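# 怎样核对一段王室年表:别急着相信整齐的日期

网上的王室年表多半互相抄。一个即位日期出现在十个网站上,并不等于有十个来源,往往只是一个人抄错了,九个人跟着错。下面的办法很笨,我自己用了几年,至少能筛掉一半的胡说。

**第一步:查历法。** 先弄清当地当时用儒略历还是格里历。二十世纪初两者相差13天,许多“矛盾”其实是同一天写了两遍。也别见到差13天就自动换算,有些作者已经换过一次,你再换就错了。

**第二步:拆开“即位”。** 先王去世、议会宣告、宣誓、加冕,可能是四个日子。年表只写一个,又不说是哪个,这一条就先打问号。
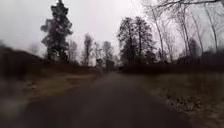 *笔直向前的柏油路,左侧是枯草。*

**第三步:追到最早的出处。** 我用 Iter 建表,每条记录至少填2个来源,再注明谁引了谁。软件自带的“可信度”评分请关掉,我看不出它凭什么打分。我试过把 Urnness 年表里的29条全部追一遍,有16条最后都落到 Brumer 的同一本小册子上,而那本小册子没有注释。Forsberg 版的索引好一些,但人名拼写前后不一,检索时要多试几种写法。
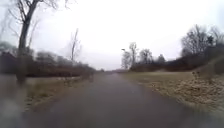 **第四步:核对国名和头衔。** 国家改名以后,后人常把新国名套到旧事上,头衔也跟着提前。整理时把正式名称和俗称分两栏,每栏注明起用年份。画继承关系时,主干只放确实在位的人,摄政、王储和自封的都画成旁枝,样子就像上面路左边那棵落光叶子的大树,主干粗黑,枝条向外散开。枝条画得再漂亮也不能当证据,每一根都得写出处。

**第五步:留下空白。** 查不到就写“不详”。不要取两个说法的中间值,也不要因为某个日子恰逢节日就选它,这种巧合我一向不信。

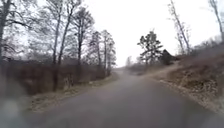

**两份当时的报纸日期不一致,该信哪一份?**

先看哪一份离事发地近,再看报道写的是事发日还是电报收到日。仍然分不出来,就两个都录,在备注里写明分歧。

改动旧表之前先另存一份,文件名里写上版本号。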